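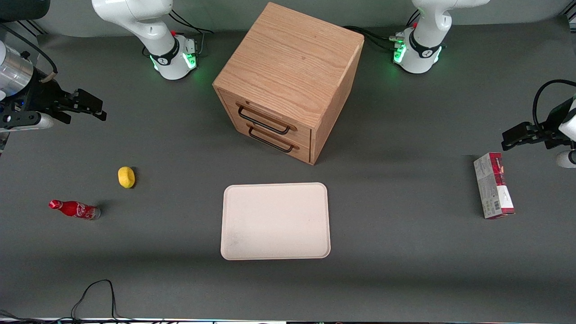
About the Stallwood Shared Workshop

Stallwood is a member-run workshop for people who build and program small robots. Members pay a monthly fee, keep their own hand tools in lockers, and share the machines, the benches and the electricity. The workshop has 24 members at present. Some have trained as machinists or electricians. Others started with a kit at the kitchen table and ran out of kitchen.

The floor area is 460 square feet in one room, divided by a half-height wall. One side holds the drill press, the band saw, two printers and the soldering stations. The other side is for assembly, wiring and programming, and no cutting or sanding is done there. Chips and dust get into connectors, and tracing an intermittent fault in a harness takes longer than walking to the other side of the wall.

The Grundau build

Grundau is the long-running project of the workshop. It is a two-arm bench setup intended for ordinary household handling: opening and closing drawers, moving groceries, putting things on a tray and taking them off again. The arms were bought. The table, the mounts, the cable routing, the power distribution and most of the software were done by members.

The table came first and was rebuilt once. The original top flexed when both arms decelerated together, and the error at the fingertips was large enough to miss a drawer handle. The present top is stiffer and has a matte gray finish. Gloss finishes were tested and rejected on account of glare in the cameras.

Both arm bases are bolted at the far end of the table and reach inward over the work area. This leaves the near side free for loading objects by hand. The cost is that the two arms can reach each other, so the software keeps a shared exclusion zone between them and stops both if either enters it without a claim.

Objects and test routine 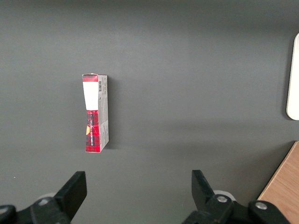
Test objects are everyday packaging and dishes, and they stay in use after they start to show wear. A new carton has flat faces and predictable corners. A carton that has been gripped many times has neither, and a grasp routine that only works on the first kind is of little use in a kitchen. Cartons are retired when a seam opens.

Each routine is run 10 times in succession before it is merged. Object positions are changed by hand between runs, without a template. A run in which the object is dropped, tipped or pushed off its starting position counts as a failure, including when the arm recovers. The log currently lists 409 runs, with the software version and the operator's initials against each one. Failed runs are kept in the same file as the rest.

Finger geometry is handled separately under the name Rusteletti, after the folder in which the first drawings were saved. It covers finger length, tip angle and pad material. Drawings are kept in the workshop's shared storage and any member may print or cut from them. Changes to the bolt pattern need agreement from everyone using the mounts.

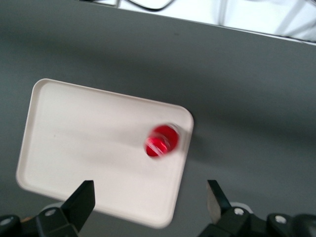 Calibration of the wrist cameras is repeated whenever a gripper has been off its flange, and in any case at the start of each month. The procedure is written on one laminated page kept at the bench. Members who skip it are asked to rerun their tests.

Working at Stallwood

New members complete a bench induction before using the arms. It covers the emergency stop, the speed limits, the exclusion zone and where to stand. Reduced speed is mandatory whenever a hand is over the table. The arms are not run by one person alone in the building after 10 in the evening.

The adjoining Pacheco room is used for storage and for the monthly build meeting. Projects left there need a label with a name and a month on it. Unlabeled projects go to the parts shelf.

Applications for membership are taken in March and September. Applicants should describe one thing they have built, including what went wrong with it. Visits can be arranged by email during the same months. Closed-toe shoes are required on both sides of the wall.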